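Teaching by hand at Stikeo
Frequently asked questions

Home > Teaching > Questions and answers

We receive many of the same questions from people who come to teach for the first time, so I have collected the answers on one page. If your question is missing, please write to the teaching desk in Oltonberg and we will add it.

Do I need to know anything about robots?

No. You need two healthy hands and some patience. Most of our teachers have worked before in shops, kitchens or laundries. The robot learns from how you do the work, and you already know how to pick up a towel.

What does "teaching by hand" mean?

You hold a gripper in your own hand and do the task with it. The gripper has a camera, and it records what the gripper sees and how it moves. Later this recording is used to train the robot. No robot has to move during your session.

And what is teaching by remote control?

In this case you sit at the desk with the two control arms, and the robot on the other side of the room follows your movements. It is slower, and the first hour can be tiring for the eyes. We use it for tasks where the weight or the reach of the real robot is important. New teachers begin with the hand gripper and change to remote control only if they wish.

How long is one session?

A session has 100 recordings of the same task. With small cloths a calm person finishes before lunch. With big towels it can take until three o'clock, and you may stop and continue the next day. Please do not hurry to reach the number. Last October one group made 109 recordings in a morning and we could keep only 73 of them.

Why was my recording refused?

The usual causes are these:
The hand moved too fast, so the picture is not sharp.
The cloth fell outside the table.
The gripper was closed when the recording started.
Your free hand came in to help.
The teacher stopped in the middle to think.

A refused recording is not a mistake in your file and it does not change your pay.

Should I do the task perfectly?

You should do it naturally. If the cloth slips, take it again and finish. We like to keep such recordings, as the robot must also learn what to do after a slip. But please do not let it slip on purpose, we can see the difference.

May I use my left hand?

Yes. Tell us before you begin, and we will write it on the session sheet. Please keep the same hand for the whole session.

How must the cloth lie before I start?

It should be different every time. Lift it, let it drop, and leave it as it falls. Many new teachers make it a little bit tidy between recordings, without noticing. Then the robot learns only tidy cloths, and it is lost when it meets a real basket. 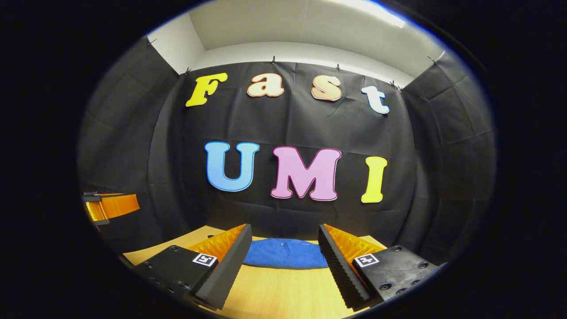 Text and picture: Frida Stougaard, teaching desk

For a start position you need the fingers open and pointing forward, and the cloth on the table beyond the tips. A crumpled blue one on pale wood is easy to find with the eye. Hold still in this position, count slowly to two in your head, and then go.

What are the black and white squares on the fingers?

They are markers. The computer finds them in the picture and calculates from them how wide the gripper is open. Please do not cover them with your thumb or with tape. If one is dirty, wipe it with a dry cloth and tell us.

Can I press hard with the fingers?

There is no need. The orange ribbed parts can bend, and the foam pads hold the cloth with a light pressure. If your hand hurts after some minutes, you are pressing too much.

Who sees my recordings?

The people at the teaching desk and the training group at Swanepoel. Your name is not in the file, only a teacher number. If you talk during a recording, the sound is removed.

How do I book a day?

Write or telephone to Anong Paisan, who makes the plan each Wednesday for the week after. Parking is behind the building. Bring indoor shoes, please.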